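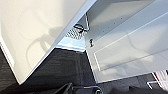
A reader on my last post asked why I don't just write down the coordinates of the cabinet and let the arm go there, since teaching it by hand sounds like a lot of bother. Fair question! I tried that in May and gave up by lunch. The cabinet is never quite where I measured it, and a door is a fussy thing anyway (it wants to swing in an arc and my numbers wanted a straight line).

So now I drive the arm through the job myself with the Voltau controller, over and over, and Kivex records the whole lot. I'm at 343 runs on the cabinet and I kept 297 of them. The rest were me bumping the shelf, or stopping halfway to scratch my nose. My goal is 500 before I train again.

The biggest thing I've learned is to slow down near the hinge side. When I rush, the recordings get jerky, and guess what the robot copies? Yep - the jerks. I also start from a different spot each time now, even if it's only a small change. I do 30 runs, then get up and walk around, or my thumbs go numb and it shows.

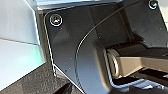 Gripper up close, screws, dust and all.

Next up is the shelf, which means going in past the door without touching it. I'm still bad at that one - send tips if you've got them.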